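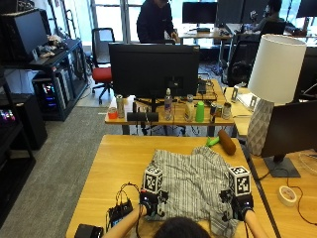
Gilter Wool Pressing Mat

Maker: Skatura
Size: 21 x 14 inches
Material: felted wool, undyed
Use with: dry irons, steam irons, travel irons
Availability: in stock

The Gilter is a thick felted wool mat for ironing on a table or countertop. Lay it on a flat surface, put the garment on top, and press as usual. The wool holds heat from the iron and gives some of it back to the underside of the cloth, so most cotton shirts need pressing from one side only.

People buy it for different reasons. Some live in apartments with no closet deep enough for an ironing board. Some sew, and want a pressing surface within reach of the machine. Others have a good board already and keep the mat for collars, cuffs and pocket flaps, where a soft padded board lets the seams sink and pucker.

What is in the box

One Gilter mat, one cotton cover cloth, one care card. The mat ships rolled with the smooth side out. Unroll it and leave it flat overnight under a few books. The curl at the ends will relax by morning. If it doesn't, steam the mat lightly from both sides and weigh it down again while it cools.

Surface and heat

The mat is rated for iron temperatures up to 400 degrees Fahrenheit. Most household irons stay under that on every setting except linen, and some go over it for a few seconds when they first heat up. Let the iron reach its temperature and settle before you put it down.

Do not park a hot iron on the mat. It will not melt, but an iron left in one place will scorch the wool and leave a brown mark. The mark can transfer to pale fabric the next time you steam over it.

Heat does pass through the mat in long sessions. On stone or tile this makes no difference. On a varnished or painted table, put a folded bath towel or the supplied cover cloth under the mat, and lift it every so often to let the table cool. Steam is the bigger problem of the two. Moisture goes down into the felt and can cloud a wax or shellac finish if it is trapped there. We don't recommend using the Gilter directly on antique furniture, on laminate with lifting edges, or on glass.

Pressing a striped shirt

Stripes show every mistake, and this is the job we are asked about most. The method below is the one we use for cotton shirts in our own workroom.

Start with the shirt slightly damp. Spray it, roll it up loosely and leave it while the iron heats.

Open the collar and lay it flat, underside up. Press from each point toward the center. Turn it over and repeat. If you press from the center outward, the spare cloth collects at the points and you get a small pleat that is hard to remove.

Do the yoke next. Fold the shirt so one shoulder lies flat on the mat, press it, then shift the shirt across and do the other.

Cuffs are next, unbuttoned, inside first. Press around buttons with the tip of the iron. The felt is soft enough that you can also lay the cuff button side down and press from the back.

For sleeves, line up the underarm seam and smooth the cloth with your palm. Look at the stripes before the iron goes down. They should run straight from the shoulder toward the cuff. If they bend, the sleeve is twisted, and pressing it will set the twist. Pick it up by the seam, shake it, and lay it down again.

Press the body last, one panel at a time, moving the shirt across the mat as you go. Lift and lower the iron on the bias parts of the cloth, mainly near the armholes. Pushing it back and forth there stretches the weave and makes the stripes wavy.

Hang the shirt right away and fasten the top button. Cotton that is still warm takes new creases easily.

Other fabrics

Linen: press damp, on the reverse, with a hot iron. Linen benefits most from the mat's stored heat, but keep checking the temperature limit above.

Wool and flannel: use plenty of steam and a pressing cloth. Lower the iron, wait a moment, lift. The cover cloth works well for this.

Silk: low heat, no steam, pressing cloth always. New mats can shed a few fibers, so use the cover cloth under the silk as well until the mat has been in use for a while.

Polyester blends: low to medium heat. Creases set firmly in blends, and a wrong crease is difficult to get out, so check the fold twice.

Corduroy and velvet: the Gilter is not the right surface. The pile will flatten against the felt. Use a needle board or hang the garment and steam it.

Embroidery: lay it face down. The stitches sink slightly into the wool and keep their height.

Use in sewing and quilting

For seams, press once along the stitching with the seam closed, then open it or press it to one side. The felt grips the cloth a little, and quilt blocks stay where you put them. Quilters usually find they can pin straight into the mat to hold a block square while it cools. Use glass-headed or all-metal pins. Plastic heads soften.

The undyed surface will pick up marks from water-soluble pens and tailor's chalk. Chalk brushes out. Pen marks should be dabbed with cold water before the next pressing, as some inks turn permanent with heat.

The smell

A wool mat smells of wool when it gets hot and wet. The smell is strongest in the first few uses and fades after that, although it never disappears completely. We wash the felt before cutting and add no perfume to cover it. Opening a window helps, and so does using less steam. Customers who are sensitive to the smell of sheep may prefer the Grirketti board, described further down.

Care

Let the mat dry fully after each session before you roll it or put it away. Stand it on edge against a wall, or lay it over a rack. A mat stored damp will go musty, and it can also mark the shelf it is on.

Brush with a stiff clothes brush to lift lint and thread.

Do not machine wash. The felt will shrink and come out uneven. Spot clean with cool water and a drop of mild soap, blot with a towel, and dry flat.

If the surface becomes dented along a line you press often, turn the mat over. Both sides can be used. Dents come out with steam and a few minutes' rest.

Starch builds up. If you starch shirts on the mat, keep the cover cloth on top and wash that with your towels. It is cut a little large and will shrink to fit after its first wash.

Moths are a risk with any wool. Cedar blocks are fine. Do not spray the mat with insecticide, even if the label says it is safe for clothing, as the residue will be heated the next time you iron.

Sizes and related items

Gilter, standard. The mat on this page. It takes a shirt front in two passes and fits on most kitchen counters.

Gilter Sala. The same felt cut narrow, for sleeves and trouser legs. It slides inside a sleeve so you can press without making a crease on the far side. Sold without a cover cloth.

Grirketti board. A tabletop board with short folding legs and a cotton pad. It stores flat, has no wool in it, and can go on a glass table. It does not hold heat the way the felt does.

Replacement cover cloth. Fits the standard mat only.

We used to make a larger mat for quilters. It was heavy, it arrived creased too often, and we stopped cutting it in March. Two standard mats butted together give a similar area, and a strip of cotton tape along the underside will stop them from drifting apart.

Questions we get

Can I use it on top of my ironing board?
Yes, if the board is steady. The mat overhangs the narrow end of most boards, so keep it toward the wide end.

Does it matter which side is up?
No. One side is smoother from the roller, and people who sew tend to like it for fine fabrics.

My iron has a steam burst button. Is that all right?
Use it in moderation. Repeated bursts in one spot soak the felt, and it then takes a long time to dry.

Will the color change?
Yes. It darkens a little toward the middle with use. This is from heat and minerals in the water, and it does not transfer.

Can I cut it down?
Yes, with a sharp rotary cutter and a metal ruler. The edges will not fray. Cutting the mat ends the guarantee.

Is it suitable for crafts, such as iron-on patches or fusible web?
Put baking parchment on both sides of the work. Glue that reaches the felt cannot be removed.

Guarantee and returns

The Gilter is guaranteed for 3 years against splitting, crumbling and separation of the felt. Scorch marks, stains and moth damage are not covered. Keep your order confirmation. No registration is needed.

Unused mats can be returned within 21 days of delivery. Please roll the mat with the smooth side out, as it came, and include the cover cloth. Used mats can be returned only if there is a fault. In that case, send a photo of the damaged area first and wait for a reply before mailing anything.

Orders are packed in our workroom and leave by the next working day. Mats cannot be shipped folded, so the tube will not fit a standard mailbox. If you are usually out, use a work address or a pickup point.

For trade orders from tailors, dry cleaners and sewing schools, write to Stojan Kolev at Skatura through the contact form and say how many mats you need and whether you want cover cloths with them. Trade orders are supplied without individual boxes.

Care instructions last revised 13 October 2018. They replace the card packed with earlier mats, which gave the wrong advice on drying over a radiator. Do not dry the mat on a radiator.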